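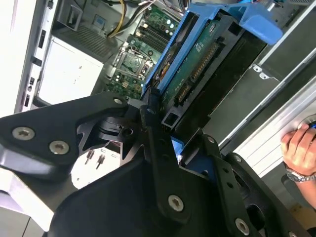 Home Archive Workbench About Say hello

The old tower, the blue caddy and a lot of vacation photos

6/21/20

6 min read

I've been promising my sister her photos since April. She'd ask, I'd say "they're on the old computer," and she'd say "so turn on the old computer," and then I'd change the subject because the old computer didn't turn on. It hadn't turned on in ages! I'd robbed the processor out of it to fix a different machine, and then that machine died too (nothing to do with me, I swear), and the tower went back under the shelf with a stack of board games on top of it.

So this week the board games came off and the side panel finally came off too, and I've spent more time than I want to admit looking into that case.

First thing, I'd forgotten how much I like the drive caddies in these. It's a bright blue plastic cradle that the hard drive sits in, with a tab on it you squeeze, and the whole thing comes up and out. No screwdriver. I've owned cases where getting at a drive meant taking out four tiny screws, dropping three of them, and then picking the whole tower up and shaking it over a bath towel until they fell out. Whoever decided on blue plastic at the factory, I'd like to buy that person lunch. You don't even have to wonder which bit you're supposed to grab, it's the thing in there you can't miss.

I bought this one from Closach, the used office equipment place that had the corner unit in Sirarora before it turned into a gym. They had a whole wall of these towers that came out of some insurance office and they all looked exactly the same. I paid 70 dollars for it, and I remember Jairo Flores (we shared a house back then, he's the one with the good speakers) telling me I'd been had. Well, Jairo, it ran for years. It did my taxes, it did two terrible novels, and it held every picture I took before I had a phone that was any good.

The thing I was really worried about was the drive. My memory of how hard drives die is all about the noise, that click-click-click, and since the tower couldn't boot I had no way of hearing anything until I got the drive hooked up to something else. I had this vision of it sitting under the games for years and slowly going bad like a potato.

If you've never looked at the underside of a desktop hard drive, it's kind of pretty. There's a green circuit board with little white markings all over it, and then the connectors along the edge with their gold pins, a long one and a short one. The long one is power and the short one is data. I get them backwards every single time and have to go look it up. They only fit one way around, so it doesn't matter very much, but I do like to know what I'm holding.

My advice, from someone who has cracked one: go easy on those connectors. The black plastic around the pins is thin. When you unplug the cables, pull on the plug and keep it straight. I once wiggled one side to side on a drive that belonged to my roommate and a sliver of plastic stayed behind in the cable. The drive still worked if you held the plug at an angle with a rubber band. She was very nice about it. We used the rubber band for a year.

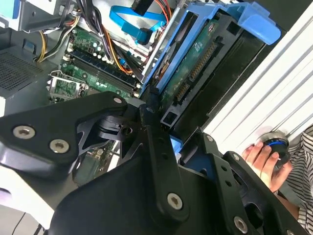

The rest of the board was a bit of a trip down memory lane too. The processor socket is just sitting there with its metal frame and the lever, nothing in it, and every time I looked at it I felt a little guilty about that robbery. I should have put a cover on it. I know I had one, too, a little plastic lid, and I'm pretty sure it's in the drawer with the foreign coins and the allen keys. If you're ever putting a board away without a processor, please do better than I did and find your lid.

And the memory slots! Long black things with the white clips at the ends. I had a whole upgrade planned for those once. There was a spreadsheet. I was going to fill every one of them and edit video, and I believe I edited one video, which was of a dog in a kiddie pool, and then I went back to playing solitaire.

Anyway, getting the pictures off. I have one of those adapter cables with a USB plug on one end and its own power brick, and the instructions that came with it are a single folded sheet with one drawing on it. Samah Shawky at work lent me hers when I couldn't find mine, and of course mine showed up the minute I got home with hers in my bag (it was in with the Christmas lights). So I had two. I used hers because it had the longer cord.

The drive goes on a folded dish towel on the table, label side up, so it can't slide around while it's spinning. Then the adapter, then the power, then the USB. And then you wait, with your hands in your lap, because the worst thing you can do is bump it.

It spun up! No clicking. I made a noise that brought the cat in from the other room.

There were 247 folders on it. I know because the computer told me when I selected them all, and I laughed out loud, because I apparently had a system where every time I plugged in the camera I made a new folder and called it "new," "new new," "new 2," "NEW use this one," and so on. One was called "echevarría" and I had to think really hard about that. It's the name of the bakery next to the apartment we rented on that trip with my parents! The whole folder is bread. Bread in the window, bread on the counter, my dad holding bread. I sent the whole thing to my mother before I'd even finished copying and she called me back within a minute.

I used Wirnham to do the copying, which is a little program that checks each file against the original after it's copied and gives you a list of whatever didn't match. It's slow and it's ugly and I love it. I let it go overnight and tried to stay out of the room. In the morning there was a short list of problem files, and every one of them was a song I'd ripped off a CD I still own, so no tears there.

All together it was a bit over 3,000 pictures, and I'd guess 1,000 of those are the same sunset. I'm not sorting them. I tried sorting them for one evening and got through a single beach trip because I kept stopping to read the t-shirts people were wearing. My sister got the lot on a thumb drive in a padded envelope, with a note saying the ones of her bangs are in there and I'm not sorry.

A couple of people asked what I do with the old drive once everything's off it. I keep it. I write on a piece of masking tape what's on there and when I copied it, stick that on the metal side (never on the circuit board, please), and put it in an anti-static bag in a shoebox. Some folks will tell you to wipe it and use it for something. Sure, if it was younger. With this one I'd just like to know it's in the closet if both my copies go bad on the same afternoon.

I do want to keep the blue caddy, though. I've got another one of the same kind in the garage with a cracked rail, and it'd be good to have a spare. Or I'll leave the whole tower together and look for a processor for it. They go for next to nothing now if you're patient. Jairo says it's a waste of a weekend, and he also said that the first time.

If you happen to have one of these with the blue caddies and you know whether the ones from the slimmer model fit in the full-size tower, leave me a comment. I've seen a box of them for sale locally and the tabs look a little different to me.

Next up is the printer, if I can find its power cord. It's not in with the Christmas lights, I already checked.

Contact | © 2020 | Back to top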